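Visit to the Kallum workspace, Grevik
2/7/24

Getting there

Kallum has its rooms on the second floor of a former school supply warehouse in Grevik. The 10 bus stops across the street. I signed in at the desk, left my coat and was told to walk around as I liked until lunch. The open day ran from morning to late afternoon and there was no fixed tour.

The main room

Coming in from a dark stairwell, the first thing I noticed was the light. The walls are white, the ceiling is high, and there are round recessed lights as well as strip lights toward the back. Part of one side is glass.

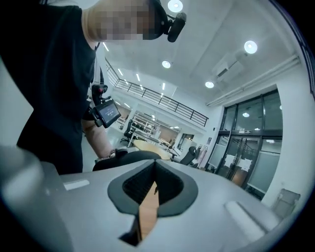 Kallum moved in last May and did most of the painting themselves. The rent covers heating but not cleaning, so members take turns. A desk costs 157 a month, or 80 for mornings only. I asked about noise and was told that phone calls are taken in the hallway. It was easy enough to hold a conversation while I was there.

Tables and chairs

The furniture is a mix. There is a rectangular table with a honey-colored plank top and a round one with a light orange top on a dark pedestal. The office chair I looked at was black, with a tall back and a five-spoke base on wheels. Dark shelving and a small wooden cabinet stand along one side, near the doorway to the next room. A black padded oval piece, like a headrest or a cushion, was on the plank table. I liked the plank top best of anything in the place and would have one at home.

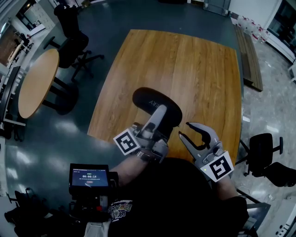
Lunch and the afternoon

Lunch was soup and bread from Nivik, the bakery on the corner. The afternoon talk was given by Semwal, a small firm that refinishes used office furniture. It ran long, and the part on stripping old varnish was the most useful. Their price list was by the door on the way out. I took two copies and caught the bus back.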